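13th June, Sunday

Up at five thirty to get into the attic before the sun was on the roof. Upstairs was already stuffy and the thermostat in the hall was reading four degrees over what it was set to, same as every morning this week. The system had run all night without shutting off.

Took the panel off the Viso air handler first. The coil looked better than I thought it would. A little gray fuzz along the bottom edge, nothing matted. I vacuumed it with the brush attachment and left it at that. The drain pan had a half inch of water standing in it, so the line was slow again. Put the wet vac on the outside end for three minutes and got out a long string of slime and what looked like a piece of leaf. Poured a jug of water in the pan afterward and it went down right away. I wrote the date on the tape on the side of the cabinet. The last one on there is from August, so I missed the spring cleaning. I had it in my head that I did it in April, but there is nothing on the tape and nothing in here either.

The drain was not what was making the upstairs warm, though. I went along the main trunk on my knees with the flashlight, feeling the joints with the back of my hand. Most were fine. The takeoff for the back bedroom was blowing cold air straight into the insulation. The old cloth tape had dried out and let go on the whole underside, and the collar had slid maybe an inch. From the top it looked perfect, which is why I never caught it. The insulation below it was dark with dust all the way to the joist.

The man from the company in Mismont came out on Thursday and wanted $1,018 for what he called a duct sealing package. He did not go farther into the attic than the hatch. I am not saying the price is wrong for a whole house, I have no idea, but I would have liked him to look. He also said the unit was near the end of its life. It may be. It was here when I bought the house and the plate on it is too faded to read the year.

Came down at eight to cool off and have breakfast. Made a list at the table:

Mastic, one tub
Foil tape, the good kind with the peel-off back
Two zip ties, long
Screws for the collar
New filter, check the size first
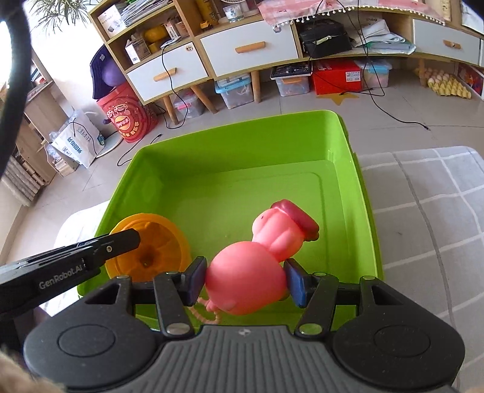
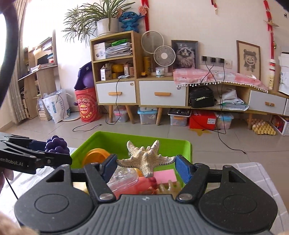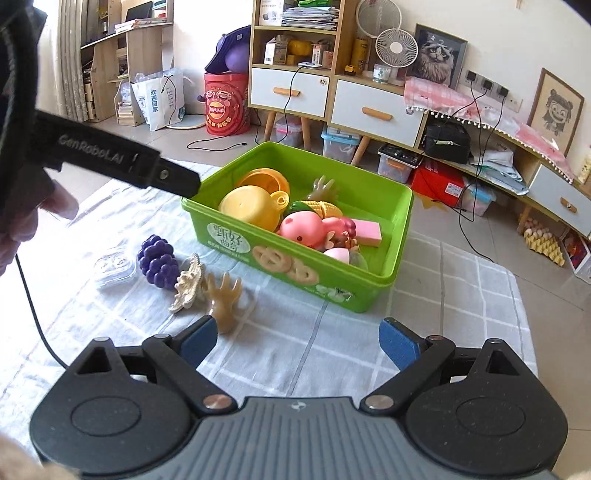 The supply house in Goltport is closed on Sundays, so I had to go to Muli and take what they had. They had mastic in the small tub only and one roll of the foil tape. I also looked at a booster fan for the back bedroom run. It was $209 and I put it back – no sense pushing more air down a pipe with a hole in it. Got a box of short hex head screws. They went in my coat can on the shelf by the hatch, the brown coffee can, and I kicked it over inside of ten minutes and lost most of them in the insulation, which is nearly the same brown. What I need up there is a wide bin in bright green plastic, like the one with the pink pig lying in it. I could find that with a dying flashlight, and it would not tip. Will see if there is something like it in the garage before I buy anything.

Did the collar anyway with the four screws I could find. Pushed it back on until it seated, screws at the quarters, then mastic all the way around with a cheap brush, and foil tape over the seam where the collar meets the trunk. The underside had to be done by feel. I wore the long gloves and still got mastic up one sleeve, and it does not wash out. That shirt is an attic shirt now. Put a zip tie on the flex and pulled the insulation sleeve back up over the joint.

By then it was too hot to be up there. I did not bring the thermometer up and I am glad I didn't. I had enough mastic left for two more joints and did the two closest to the hatch, where I could lie on the board.

Changed the filter while the system was off. The one I took out was bowed in the middle. I have been buying the thick pleated ones and I think they are too much for this blower, so I put in one of the plain ones and will check it in a month.

Turned everything back on a little before noon. Held a tissue up to the back bedroom register and it stood straight out. On Friday it barely moved. Supply air at that register was 58 by the kitchen thermometer. I should have measured it before I started and did not, so I have nothing to set it against.

Outside unit sounded the same as always. I hosed the fins from the inside out with the power off and cut back the shrub on the north side. There is a dent low on one corner that I do not remember.

At four in the afternoon the hall thermostat was one degree over the setting. At seven it was on the setting and the system shut off. It stayed off for 34 minutes, timed on the stove clock, and came back on. First time it has cycled off in daylight since the warm weather started.

Still to do: the far end of the trunk, which I can only reach from the other side. Call Goltport tomorrow about the big tub. Call Mismont and tell them no for now. Knees are sore. Bed at ten, window shut.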